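Two Arms, One Glass Rack: Collecting Demonstrations at Vaher

Khrystyna Mykhailiuk runs data collection at Vaher, a small company in Sekby that trains two-armed robots to handle household objects. 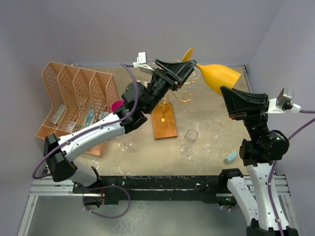

“Glassware is slow,” Mykhailiuk said. “With a cup you can be careless and still get a usable recording. With a stemmed glass the person driving the arms has to decide early which hand takes the stem and which one takes the bowl, and then stick with it.”

Her group has recorded 739 demonstrations of the glass holder task since June. In each one, an operator moves the two arms by hand through a matching pair of control arms, and the system stores the joint positions along with the camera video. The model is later trained to produce the same kind of motion from the video alone.

Of the 739, the group threw out 111. Most of those were dropped glasses, Mykhailiuk said, but a good number were recordings in which the operator stopped halfway to think.

“A pause looks like nothing to us,” she said. “The model sees four seconds of an arm holding still over a table, and it learns to hold still over a table. We had a policy in the fall that would reach the holder and just stay there.”

Operators now rehearse a layout once before recording it. Povilas Sproģis, who has recorded more of the set than anyone else, said he was against the change at first.

“I thought we would lose the natural corrections,” Sproģis said. “You want some of those. If the glass slips a little and I fix it, that should be in the data.” He said the corrections still happen, because glass placed on wire never sits the same way twice.

Clear glass brings its own trouble. It shows up poorly on video, and in some positions a foot or a rim is almost lost against the tabletop. The group talked about leaving clear pieces out and decided to keep them in.

“People own clear glasses,” Mykhailiuk said.

The other things on the table change between sessions. Operators work in blocks of 16 recordings, then move the clutter, turn the holder and start again. Merike Jõgi, who reviews the recordings, marks each one as keep, drop or ask. The “ask” pile is discussed once a week and usually takes an hour — longer if Sproģis disagrees.

Mykhailiuk said the next set will have 7 operators, up from three. She expects the first week of it to be mostly practice.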